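# Mounting and cabling a pair of hands on the Henier bench

These notes cover the second half of the build: fitting the two hands to the forearms, running the cables, setting zero and doing the first bench moves. The arms, shoulder frame and head camera are assumed to be up already. If they are not, start with the Dukwood frame notes, which have the hole pattern and the bolt list.

Last revised 10/06/2023, after the left cable was rerouted.

## What you need

- Two hands, left and right, with their side plates and back covers
- Two wrist cylinders and the forearm housings that go with them
- Two black wrist cables, with connectors
- Hex keys, the short set and the long set
- Medium thread locker
- Clear packing tape
- A bench supply with an adjustable current limit
- A laptop with the Farnivgate controller installed
- A few light objects to pick up, none of them glass

Clear the bench first. Leave the space between the hands open until the last section.

## 1. Fit the wrists

Work with the power supply unplugged at the wall. Switching it off at the front panel is not enough, as the output capacitors hold a charge for a while.

Slide the wrist cylinder onto the forearm until the shoulder seats. There should be no gap you can get a fingernail into. Turn the cylinder so the cable connector faces outward: left side for the left wrist, right side for the right. If both connectors face inward the cables will cross in front of the body, and sooner or later a thumb will catch one.

Start all the screws by hand before tightening any. Tighten in a star pattern, two passes. Use thread locker on the second pass only, one screw at a time. It does not like the perforated forearm housing, so wipe off any excess before it runs into the holes.

## 2. Fit the hands

The hands are not interchangeable. Check the thumb side before you bolt anything down. With the palm facing the bench and the fingers pointing away from you, the left thumb should be toward the right.

1. Line up the index mark on the hand with the mark on the wrist.
2. Push straight in. Do not twist.
3. Fit the mounting screws and tighten them by hand.
4. Move each finger through its travel by hand, slowly. It should feel stiff but even.
5. Tighten the screws fully.

If one finger binds, back the screws off and check the side plate. On our pair the plate was sitting on a stray washer, and the outer finger stopped halfway through its curl. The plate should sit flush along its whole length.

Loose covers can be held down with clear tape while you are still opening the hand every day. The screw bosses are plastic and will strip if they are used that often. Keep the tape off the knuckle joints and off any vent.

## 3. Run the cables

Each cable leaves the wrist connector, drops down along the outside of the forearm and returns to the controller behind the frame. Leave a loop of 30 cm at the wrist. Less than that and the cable goes tight when the wrist rolls to its limit. More and it drags on the table and hooks the front edge.

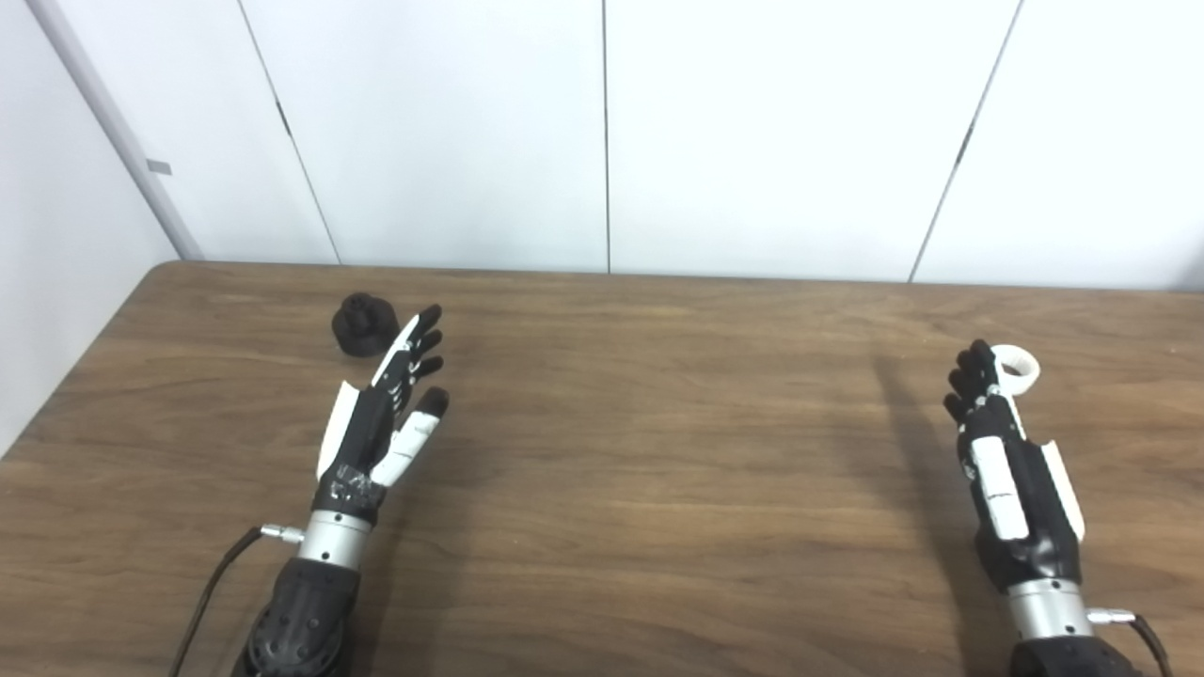
Tie the cable to the forearm once, well behind the loop, and then again at the elbow. Use hook-and-loop straps for now. Zip ties can wait until the routing has survived a full session, and even then they should be loose enough to slide.

Before going further, roll each wrist by hand through its full range and watch the connector. Any sideways pull on the plug means the loop is too short or the first tie is too close. The connector is the weakest part of the assembly. We broke one in November by letting the forearm rest on it during a firmware update.

## 4. First power

Set the bench supply to the voltage printed on the controller label, and set the current limit to 2 A. That is low enough that a stalled finger will trip the limit before it strips a gear. It is too low for both hands to close at once, so bring them up one at a time.

1. Plug in the left cable only.
2. Switch on. Wait for the controller to list the hand.
3. Read back the joint list and check that nothing is missing.
4. Switch off, move to the right hand and repeat.

If the hand does not show up, swap the cables before you suspect the hand. If the fault follows the cable, you have your answer. If it stays with the hand, reseat the connector and try again with the controller log open.

Keep your own hands off the bench while the supply is live. The fingers are slow but the elbows are not.

## 5. Set zero

The controller needs a known starting pose for each joint. The procedure in the Farnivgate manual asks for a printed jig. We use a flat hand on the table instead, which is less exact but good enough for grasping.

Lower the forearm until the palm is just clear of the wood. Straighten the fingers by hand, with motor torque off, and run:

```
zero --hand left --samples 188
```

The command averages the encoder readings and writes the result to the hand. Do not touch the bench while it runs. Then do the same for the right hand.

Check the result by commanding a half curl and then straight. A finger that comes back visibly crooked was not straight when you sampled it. Straighten it and run the command again. A constant offset on every finger of one hand usually means that the wrong side was named in the command - an easy mistake, and the software does not catch it.

## 6. Soft limits

Set these before you try to hold anything. The factory limits let the fingertips press into the palm, which does no harm with the hand empty but will crack a thin part.

In the config file, reduce the closing limit for each finger until the tips stop short of the palm. Then set the torque cap. Start low and raise it in small steps with a soft object in the grip. Stop when the object no longer slides out under its own weight.

The thumb needs its own cap. It has more leverage than the fingers and will push an object out of the grip if the two are set equal. On the Henier bench the thumb runs noticeably lower than the rest.

## 7. First grasps

Start with something light that the fingers can wrap or hook. A plastic ring works well, as it can be held between the curled fingers and the thumb and does not need much alignment. A small cap or knob is harder. It has to be approached from above with two fingertips, and it will skate across a smooth table if one tip lands early.

Use this order for each new object:

1. Place the object in the gripper by hand, torque off.
2. Turn torque on at the low cap and close.
3. Lift the forearm slowly and hold.
4. Lower, open, and check the joint temperatures.
5. Only then try a pick from the table.

We run 6 repeats per object before changing any setting. Changing the cap after a single drop leads to chasing noise.

If the arm stops short of the object, check the reach of the arm before editing the grasp. Anything near the far edge of the table may be out of range with the wrist level. Move the object closer or lower the shoulder. Do not extend the limit on the elbow to make up the difference - the Bakalis joint has a hard stop just past the factory value, and it is loud.

## 8. Shutting down

Open both hands, lower the forearms to the table and turn torque off from the software. Wait for the controller to confirm, then switch off the supply. Cutting the power with the arms raised will drop them.

Save the config with the date in the file name and copy it to the shared folder. The next person on the bench will load the newest file without asking.

## Known issues

- The right hand sometimes reports a stale thumb position after a warm restart. A cold restart clears it.
- Tape on the back cover lifts after a long session. Replace it before it reaches the knuckles.
- The wrist screws on both sides should be checked weekly until the thread locker has fully set.
- The zero command accepts a sample count too low to be useful and gives no warning.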